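Open evening draws a full room at Lougher robotics workshop

Reading time: 2 min
Print | E-mail

The Lougher robotics workshop opened its doors one evening in September, and the turnout was a good deal better than the organizers had dared to hope for. By the time the first demonstration got going, 73 people had signed the sheet by the entrance, and several more had slipped past it with a cookie in hand. Quite a few had brought children, and the children, it must be said, asked most of the questions.

The evening was put on by Anero, the small company that has rented the upper floor of the old creamery for the past two years. Its main project is a program called Grastari, which teaches household robots to find their way through ordinary homes and fetch ordinary things. Before a robot is ever let loose on a real kitchen, it practices in made-up rooms on a computer, over and over, until it stops getting stuck in doorways. Visitors could sit down at one of the desks, take hold of the controls and wander through those rooms themselves -- and there was a line for that all evening long. 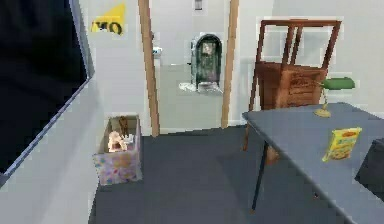 The staff had a simple task ready for anyone who wanted to try it. A short instruction came up, asking for some everyday item to be found, and the visitor had to go from room to room and stop in front of it. Then the program took its own turn at the same search. One girl of 10 beat it twice in a row and was given a very warm round of applause, along with a sticker that she put straight on her forehead. Her grandfather went next, spent a long while facing a wall, and took it all in good humor.

The team was happy to explain why the rooms are furnished the way they are. A bare room teaches a robot very little, they said, and a real home has lamps, boxes and chairs that never stay quite where they were left. So the things in the rooms get moved and swapped between practice runs, and the program has to look again each time. It still makes mistakes, and the visitors saw a few of them, including one long and rather stubborn tour of the same hallway.

Downstairs there was a real machine to meet as well. Istum, a slow and friendly-looking robot on wheels, carried paper cups across the floor for around 10 minutes at a stretch before going back to its charger. It spilled one, and the children cheered -- they would plainly have liked to see it spill another.

Anero hopes to hold a second open evening in the spring, with more desks set up so that the wait is shorter. Schools that would like to bring a class during the day are welcome to ask at the front desk. The coffee, which ran out well before eight, will be made in a bigger pot.

Shares: 10
Comments: 2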